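# La moyenne et la médiane

Une série de mesures contient souvent beaucoup de nombres. Pour en parler simplement, on la résume par une seule valeur. Deux résumés sont très utilisés : la moyenne et la médiane. Ils ne répondent pas à la même question.

## Calculer une moyenne

On additionne toutes les valeurs, puis on divise le total par le nombre de valeurs.

Cinq élèves de l'école d'Elldale ont noté combien de pas ils font pour venir en classe :

| Élève | Pas |
|---|---|
| Frøydis | 700 |
| Borghild | 716 |
| Ylva | 784 |
| Kerstin | 800 |
| Solveig | 3 000 |

Le total est 6 000. On divise par cinq : la moyenne est 1 200 pas.

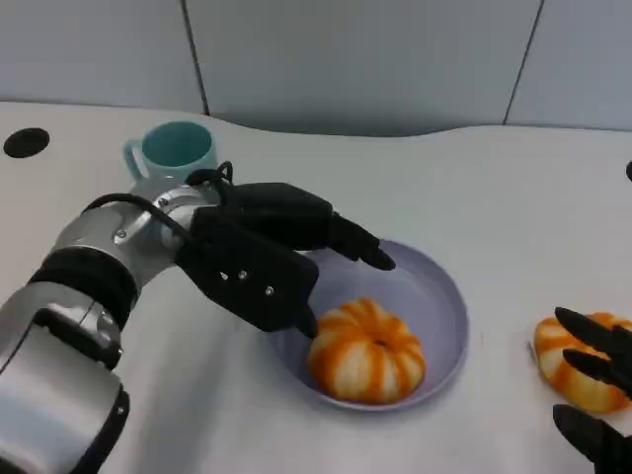 Regardons maintenant le tableau. Aucun élève ne fait 1 200 pas. Quatre en font nettement moins et Solveig en fait nettement plus. Le calcul est pourtant juste. La moyenne indique le nombre de pas que ferait chaque élève si le total était partagé en parts égales.

## Trouver une médiane

La médiane est la valeur du milieu. Pour la trouver :

1. on range les valeurs de la plus petite à la plus grande ;
2. on cherche celle qui a autant de valeurs avant elle qu'après elle.

Dans notre tableau, les valeurs sont déjà rangées. La troisième est 784 : deux valeurs la précèdent, deux valeurs la suivent. La médiane est donc 784 pas.

Si le nombre de valeurs est pair, il y a deux valeurs au milieu. On prend alors la moyenne des deux. Sans Solveig, il reste 700, 716, 784 et 800. Les valeurs du milieu sont 716 et 784. Leur somme est 1 500, et la moitié de 1 500 est 750. La médiane devient 750.

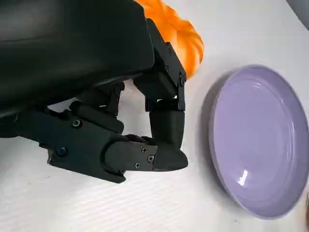
*Main robotique noire, doigts repliés vers la table.*

## Les valeurs extrêmes

Une valeur très éloignée des autres s'appelle une valeur extrême. Ici, c'est 3 000. Elle agit fortement sur la moyenne :

- avec Solveig, la moyenne est 1 200 ;
- sans Solveig, le total est 3 000 et la moyenne est 750.

La médiane passe seulement de 784 à 750. On dit qu'elle est *robuste* – elle change peu quand une valeur extrême est ajoutée ou retirée.

Il ne faut pas effacer une valeur extrême sans vérifier. Elle peut venir d'une erreur, par exemple un zéro de trop. Elle peut aussi être exacte. Solveig habite à Oletti, de l'autre côté de la rivière, et ses 3 000 pas sont réels. 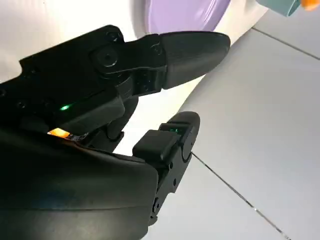 Le choix du résumé dépend de la question posée. Pour connaître le trajet d'un élève placé au milieu du groupe, on utilise la médiane. Pour retrouver le total, il faut la moyenne : 1 200 multiplié par cinq redonne 6 000. La médiane ne permet pas ce calcul.

## Exercice

Mesure la longueur de sept crayons, en millimètres. Calcule la moyenne et la médiane. Remplace ensuite le crayon le plus long par une règle et recommence. Note les quatre résultats dans un tableau, avec l'unité.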